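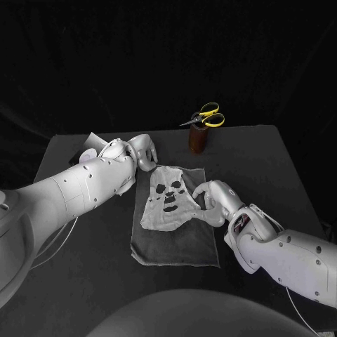

White cloth lying on the folded dark gray towel.

Drinen Cloth and Bag Set

README, version 2
Last updated 7 Apr 2018

Summary

Drinen is a collection of still pictures of small household fabrics being laid out, folded and put into bags on a tabletop. It holds 2,091 pictures in 410 sequences. The subject is the fabric: how it creases, where the edges go, how a thin cloth sits on a thick one, and what clear plastic does to the look of whatever is near it.

The set was put together at the Clarham textile room for people who work on cloth outlines, fold lines and wrinkles. It has also been used for a packing leaflet, and the pictures are free to use that way.

What is in the folder

pictures/ – one subfolder per sequence, numbered 001 to 410
outlines/ – hand-drawn outlines of the fabric, one text file per picture
items.txt – the list of fabrics and bags, with the short names used in the outline files
splits.txt – which sequences belong to the training part and which to the test part
CHANGES – what was fixed between versions
README – this file

Picture files and outline files share the same base name. If an outline file is empty, the fabric in that picture was too hidden to draw. If an outline file is missing, please report it.

Items

There are 12 items in items.txt. They fall under four headings: towels, thin cloths, clear bags, and small things that go along with a bag. Short names are lowercase with an underscore, for example towel_dark or cloth_white.

The towels are the bulky part of a pack. They go down first and mostly stay folded. A turned-up edge counts as part of the towel outline, and the line where it turns is stored separately as a fold line.

The thin cloths are harder. They don't keep a shape, and the same cloth can look like a different item from one picture to the next. For that reason the short name follows the item through the whole sequence. We did not rename anything by how it looked in a single picture.

Clear bags are outlined along the outer edge of the plastic. Where the edge can't be told from a glare spot, the outline takes the straight path between the two nearest points that can be seen. Small things inside or against a bag get their own outline only if they can be told apart from it.

Table and background

The tabletop is dark gray and the cloth hung behind it is black. We picked the dark setup for the white and light fabrics, and it works well for those. It works less well for the dark gray towel, where the border of the towel and the tabletop come close in tone. Version 1 had a lot of loose outlines on towel_dark. These were redrawn in February, and the redrawn files are the ones included now.

The table was wiped down with a barely damp rag between sequences. Lint shows up badly on dark gray. There is still some in sequences 088 to 103, and we left it alone.

How a fabric sequence goes

The usual order is towel, cloth, bag. A sequence may begin or stop at any point, so don't count on every stage being there.

The towel is folded to a rectangle and laid flat. The thin cloth goes on top or next to it and is straightened by its corners and edges. Straightening is the longest stage in most sequences and makes up the largest share of the pictures. After that comes the bag, which is opened, smoothed or moved over the fabrics.

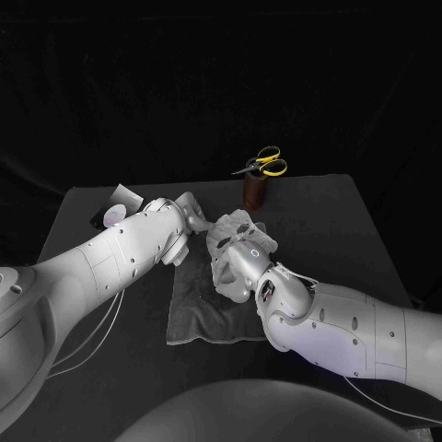
Crumpled light-colored cloth, pinched at its top-left edge.

Outlines on a crumpled cloth follow the outer edge only. Inner wrinkles are not traced. We tried tracing them on a small batch and two people drawing the same cloth came up with lines that hardly matched, so the wrinkle files were dropped. The outer edges agreed much better, even when part of the cloth was covered.

Where a cloth is covered along one side, the outline stops at the cover and picks up again on the other side. The gap is marked with the letter g in the outline file. Please don't close these gaps when converting to another format. An earlier converter from the Jundivik tools did this without a warning and gave every covered cloth a false straight edge.

Fold states

Each picture has one fold state per fabric:

flat – lies open, no layer on top of itself
folded – at least one clean fold line
crumpled – no clean fold line, edge bent in several places
hidden – less than half of the fabric can be seen

A towel with only its lower edge turned up is still folded. A thin cloth that is wrinkled but lies open is flat as long as the edge can be followed all the way. That last rule caused the most arguing, and a fair number of pictures sit right on the line. If your work depends on flat versus crumpled for the thin cloths, look through a sample yourself before you trust the state file.

Bags

Clear plastic is the weak spot of this set, and we would rather say so here than have people find out late. A bag held above a dark towel shows mainly as bright streaks along its creases, and the flat parts between can drop out completely. 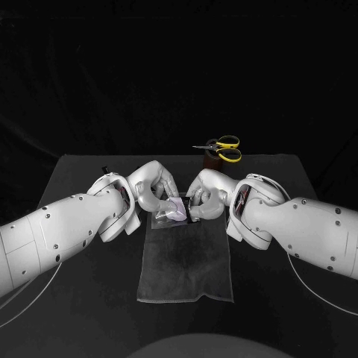
So the bag outlines were drawn twice, by different people, and the wider of the two was kept. Both are in the outline file, under bag_a and bag_b. Use bag_a unless you have a reason to compare them. A small item at the end of a bag is often only partly showing, and its outline covers the part that can be seen.

Fold states are not given for bags.

Training and test parts

The split is by sequence, never by picture. Neighboring pictures in one sequence are close to identical, and a random split would put near copies on both sides. The Huenchumán copy of version 1 was split by picture, and results from it can't be compared with results from this one.

Known problems

Sequences 212 and 213 have their first pictures swapped.
The short name cloth_white is spelled cloth_whte in a few outline files.
Glare on the bags is worst in the last third of the set.
There are few patterned fabrics and no terry in light colors.

Use

The pictures and outlines may be copied, changed and printed. Give the name of the set and the version. Corrections to outlines are welcome as plain text files with the original base name, one file per picture, and they go into CHANGES when accepted.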